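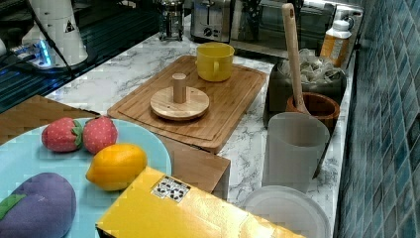 Skadar: normas de grabación y buenas prácticas

Versión del 26/01/2025. Mantenimiento: Zdenka Jurić. Revisión de seguridad: Marin Nedeljković.

Contenido

Skadar reúne 3242 episodios de manipulación teleoperada en cocinas, repartidos en 29 tareas. Este archivo recoge las reglas que debe cumplir un episodio para entrar en el conjunto. Las instrucciones de instalación están en docs/instalacion.

Antes de grabar

El operador comprueba la parada de emergencia al empezar cada turno y lo anota en el registro. Los cables del brazo se dejan fuera de la zona de trabajo. Los electrodomésticos permanecen desenchufados.

Los alimentos son siempre de juguete. No se usan cuchillos ni vidrio como objeto de la tarea; si hay vidrio en la encimera, se queda al fondo y no se manipula.

Durante la grabación

Velocidad limitada al 50 % en la configuración inicial. Nadie mete la mano en el área de alcance con los motores activos. Si un objeto cae al suelo, se detiene el episodio y se marca como "interrumpido". No se borra.

Tras 17 episodios seguidos se cambia la disposición de los objetos.

Etiquetado

Un objeto parcialmente tapado se etiqueta igual. Los juguetes llevan el prefijo "juguete_" (juguete_fresa, juguete_limon, juguete_berenjena). Los episodios fallidos se conservan con exito=0.

Limitaciones conocidas

Las sesiones de marzo en Rivine se grabaron con una versión anterior de estas normas y no tienen el campo "interrumpido".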